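Plommont opens second homewares store in Flalovton 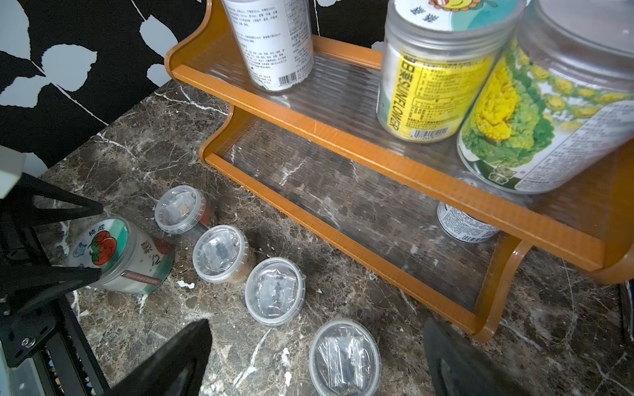
A two-tier shelf organizer with scalloped sides on a marble countertop.

FLALOVTON, August 20, 2026 – Kitchen and bathroom storage retailer Plommont has opened its second store, at the Quezada shopping centre in Flalovton.

The 254-square-metre shop employs 17 people, 15 of them hired locally. It stocks shelving, drawer inserts, hooks and pantry jars, along with the Trelar line of bathroom fittings, sold until now only through the company's website.

"Our Flalovton customers have been paying for delivery since we started," said Darren Bloxham, general manager of Plommont. "Now they can come in, check the measurements and take things home the same day."

Store manager Sachiko Arai joined the company in May. She will also look after online orders collected from the shop.

Returns from either store are accepted at the Quezada counter with a receipt. Parking at the centre is free for up to 2 hours.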